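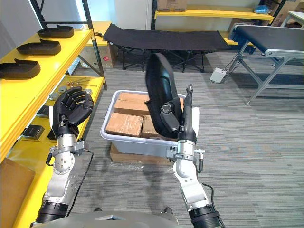

Marguerite Dahlin

Beltero Wanda Hand-Crank Grain Mill

The Wanda is the mill I wish I had started with. It's a full-size, table-clamped, hand-cranked grain mill with a big flywheel and stone burrs, and it turns wheat berries into flour fine enough for sandwich bread in one pass. One pass! If you've ever put the same rye through a little mill three times and still had grit in the loaf, you know why I'm happy about that.

Beltero has been making the Wanda for years, and the current version (part number 2444, stamped on the underside of the base) fixes the two things people grumbled about on the old one. The clamp is wider now and takes a thick butcher-block top, and the adjustment knob has clicks, so you can go from cracked oats back to bread flour and land in the same spot. I keep a strip of masking tape on mine with my favorite settings written on it. You may want to do the same, though after a month or so your hand just knows.

What it's like to use

The hopper takes 1000 grams of wheat with the lid on, which is enough for two good loaves and a pan of pancakes besides. Turning is smooth and pretty easy once the flywheel gets moving, and the handle is long, so you don't have to lean on it. At a steady pace I get 300 grams of fine flour out of a session that's just long enough to listen to a few songs. Coarse settings go much faster. Cracked wheat for hot cereal is almost no work at all, and corn for grits is somewhere in the middle, depending on how hard the corn is.

It isn't silent. There's a low rumble from the stones and a bit of a rattle when the hopper runs down to the last handful, but you can hold a conversation over it, and I've milled before sunrise without waking up the house.

The flour smells wonderful. Sweet and a little grassy, and if you've only ever had whole wheat from a bag, the taste is going to surprise you. Spelt is lovely in this mill. So are buckwheat, rice, millet and dry chickpeas (go coarse first with chickpeas, then fine, or you'll be working hard).

What not to put in it: anything oily or wet. Flax, sesame, nuts, coffee, peanuts and sprouted grain that hasn't been dried all the way will smear across the stones and glaze them. If you want those, order the steel burr set below and swap it in.

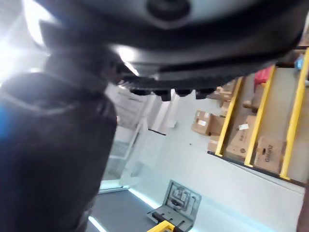 Swapping burrs takes a screwdriver and a few minutes. Loosen the front plate, slide the outer burr off the shaft, lift out the inner one, and put the steel pair in the same way around. Tighten the plate evenly, a bit on each side. Before you put the stones back, turn the shaft a few times with nothing in the hopper and listen for scraping. If you hear any, open the knob two clicks and check that the outer burr is sitting flat.

Cleaning is mostly brushing. A stiff pastry brush gets the flour out of the chute, and a handful of dry white rice run through on coarse takes care of whatever's left. Please don't wash the stones. The hopper and the flour cup can go in warm soapy water, but dry them well and leave the mill apart overnight before you use it again.

Which grain to start with

Hard red wheat gives you the strongest flavor and the best rise. Hard white is milder, and it's what I'd suggest if you're baking for kids or for anyone who says they don't like brown bread. Soft white is for biscuits, muffins and pie crust. We carry all three from the Sitompul farm in small sacks, and their hard white this season is so clean that I've stopped picking through it (I still glance, out of habit). Fresh flour drinks more water than store flour does, so add a splash extra and let the dough sit for half an hour before you decide it's too dry or too wet.

Details

Burrs: stone, pair, fitted
Grind: cracked to fine, click adjustment
Hopper: 1000 g of wheat, lid included
Handle: long, removable, hardwood grip
Body: cast iron, cream or dark green
Mounting: table clamp, or bolt-down with the four holes in the base
In the box: mill, handle, clamp, flour cup, brush, printed manual
Price: $857

Yes, it's a lot of money. A cheaper mill will do fine for a bit of cracked wheat now and then, and I'll gladly help you pick one. The Wanda is for people who bake every week and would like to keep doing it by hand.

Extras

Steel burr set, for oily seeds, nuts and coffee
Braller flour sifter, two screens, fits right under the chute
Braller canvas cover, cream only
Replacement flour cup

The Braller sifter deserves a little shout of its own. Put the finer screen in and you can pull out most of the bran, then use what's left in the bowl for pizza dough or noodles. Save the bran! It's great for dusting a peel, and it makes the crust of a rye loaf crackle.

The dark green body sold out in May and is back in stock now. Page updated 15 December 2022.

Filed under: Kitchen > Milling & Baking > Hand Mills

4 comments

ryeandshine
Got the cream one last month. The clicks are a huge improvement over my old mill. Does the sifter fit the previous Wanda too or only the new one?

Marguerite Dahlin
It fits both! On the older mill you'll need to turn the bracket around, and there's a drawing of that on the second page of the sifter manual.

hillcrestbaker
My counter has a rounded front lip and the clamp kept creeping. I bolted the mill to a square of maple and clamped that down at both ends. Solid as can be now.

t_and_the_oven
Corn question: popcorn ok in the stones? I have a big jar of it and it makes the best cornbread.

Contact us | Shipping & returns | Burr care | © 2022 all rights reserved | Back to top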